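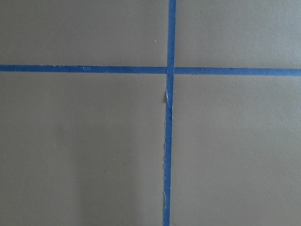 Jollitz writes software for robot arms that have to share a table. We are a small company and we sell three things: a motion planner, a perception package, and the tools that keep the two in agreement about where everything is. Most of our work comes down to frames of reference. A camera at the wrist sees a patch of grey surface and a crossing of blue tape, slightly skewed and frayed along one edge, and the software has to turn that into a position and a rotation in table coordinates. Our line fitter discards ragged edge points before it solves for the crossing. The residual is written to the log with every fix, so a bad fix can be found later by anyone who goes looking.

Products

Tirnum is the planner. It takes the joint limits, the tool geometry and a shared volume, and returns timed trajectories for two arms. Each trajectory reserves space along its length and releases it as the arm passes. If a reservation is refused, the second arm replans or holds, depending on how the cell is configured. The planner runs on an ordinary industrial PC under Linux. The default planning cycle is 8 milliseconds.

Evura is the perception package. It covers camera calibration, tape and marker detection, and pose estimation for simple solids. Output is a pose with a covariance. Customers who only want the pose can ignore the covariance, although Tirnum does use it to set approach clearances.

Both products ship with the same command line tools for recording, replaying and comparing runs. The replay tool reads logs from every release we still support. 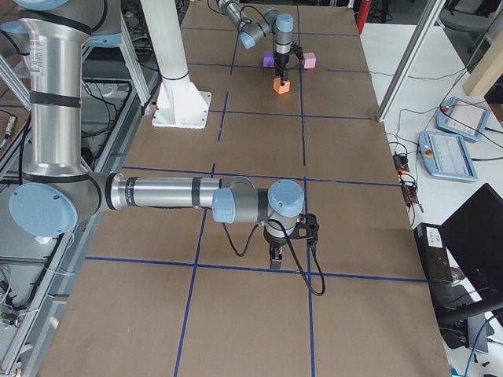
Do both arms need to come from the same manufacturer?

The two arms can be from different makers provided each controller accepts streamed joint positions and reports its own state at a fixed rate. We supply the driver if we already have one. If we don't, allow 16 working days for us to write and test it.

How we test

Every release candidate runs against a regression set of 1329 recorded and simulated cases before it goes near hardware. Cases are added when a fault is found and are not removed. Hardware tests follow, with small coloured blocks as the standard workpieces and a taped grid as the standard reference. Grid corners are taken as 90 degrees in the model, and the measured deviation is stored with the calibration.

A release is held back if any case that passed in the previous version fails in the new one, including cases where the new result is arguably better. Those are reviewed by hand and the expected result is changed in a separate commit. 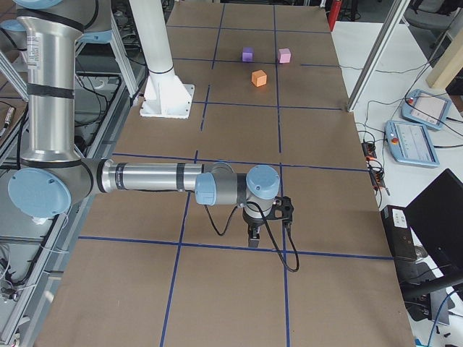 Vītola
Head of Motion Software

I look after Tirnum and the driver layer under it. Before a gripper goes down to the paper, the planner has already checked the forearm and wrist against the column that carries the other arm, and against the table itself. Cables are harder. We model them as a swept allowance around the wrist, set per tool, and it is on the generous side. A tighter model is in development and will be off by default when it first appears.

Working with us

New customers usually start with a replay study. You send us logs and a cell drawing, and we send back a report with the trajectories we would have produced. Integration support is charged by the day. Licences are per cell, and the tools are included.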